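Print this story | E-mail this story
Search the archive Go

The Yellow Bowls on the Office Table
By Dela Dogbe
24 January 2023

At Rodum, a small design office in Ludmont, lunch used to be eaten at the desk out of whatever box it came in. Last April the staff bought yellow bowls – the wide, glossy kind – and moved the meal to a shared table.

Gion Reisinger cooks when it is his turn, usually lentils or noodles.
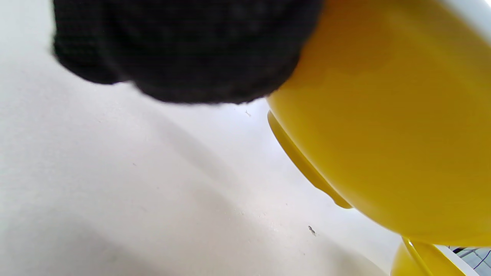

He spent 10 dollars on each bowl and went for the brightest color in the shop. A bowl that size holds a full lunch and a piece of bread, and it stacks well between meals. Some nine people eat together on a good day.

Washing up is shared. The bowls go back to the table by four.

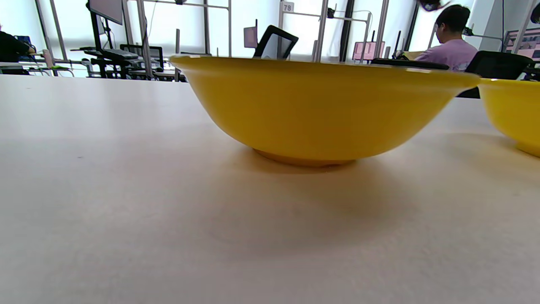
Ilze Jõgi would have picked white, she said, because soup looks better in it, but she has stopped bringing her own dish.

Comments
Dolores Iwasaki: We did this at my job. Buy two extra.
Ebenezer Dramani: Does the yellow stain with tomato?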